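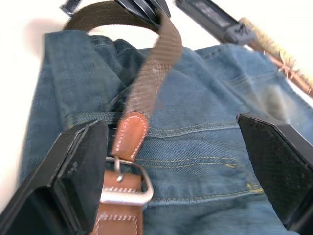
Setting up your Zikley for a seated singing group

I'm Geeta Lodhi, and I wrote this part of the guide after running the Kanaujia singing group with my Zikley song player on my knee (I use a wheelchair, so everything in these steps can be done sitting down!).

1. Put the player on a firm table at elbow height, with the speaker facing the singers.

2. Plug in the charger and leave it until the light stays green. Mine takes 40 minutes from flat.

3. Hold the round button until you hear two beeps, then let go. Turn the dial to Songbook.

4. Pick your first song. There are 696 in the Songbook, hymns mostly, and I nearly always start with number 49 -- it sits low and everyone can manage it.

5. Press Key Down once or twice if people are straining. Kusum Rawat, our lowest alto, likes it three down, but then the sopranos grumble.

Note: The player goes back to the printed key each time you change song.

Caution: Turn the volume right down before you plug in a microphone. The squeal is horrible, and it's worse for anyone with a hearing aid.

Caution: Keep the charger lead away from wheels and walking frames.

6. Play the first verse through once with no singing, then press Repeat and off you go.
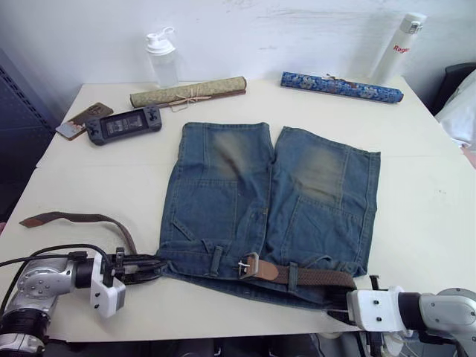
Can I slow a song down without changing the key?

Use the Pace slider on the side of the player. One notch is plenty for most hymns, and the key stays exactly where you set it.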